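Pink plastic cup keeps the smell of old milk, how do I clean it?

Asked by Qiuyue Tan in Kitchen and Household

Hello everybody. I have a question about plastic cups and I hope it is in the right section.

We moved to Clillton in May and bought many cheap things for the kitchen, because our own boxes came four weeks late. One of these things is a pink plastic cup. My daughter likes it more than any other cup in the house and drinks warm milk from it every evening. Now it has a smell, like old milk, also directly after I wash it with dish soap. The glass cups do not have this problem.

I tried already: dish soap with very hot water, lemon juice for one hour, and leaving it by the open window on Monday. The lemon helped for one day and then the smell came back. I did not try bleach - I am a little afraid of it for a child's cup.

The cup has no marks that I can find, so I do not know what kind of plastic it is. The outside is smooth and matte, not shiny. I look often at the inner wall, where it is darker pink, and I cannot decide if it is only shadow or if the milk leaves something there.
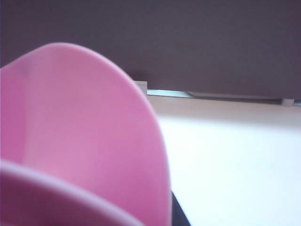
Answers

Carla Obeidat
Baking soda is what I would try first. Put two spoons of it in the cup, fill it to the top with warm water and leave it overnight. In the morning pour it out, brush the inside with a soft bottle brush and go twice along the rim, then rinse. Please do not use the rough green side of a sponge. It makes small scratches and the milk stays in them, and after this no soap will help you for long.

About the darker color I can't tell you from a photo. Wipe the inside with a white paper towel. If the paper stays white, I would not worry about it.

Also rinse the cup with cold water directly after the milk, before the hot water. My mother always did it like this and I do it too - it makes a difference with yogurt bowls as well.

Kuris
dishwasher, top rack, done

Firkska
I do not agree with the dishwasher when you don't know the plastic. I had a measuring scoop which came out with a bent edge and it never stood straight again. The baking soda is good advice. If the smell is still there after two or three nights, I would keep the cup for water only, or for the bath toys, and buy a new one for milk.

Qiuyue Tan
Thank you to all. The paper towel stayed white, so I am more calm now. I will do the baking soda tonight and write again here.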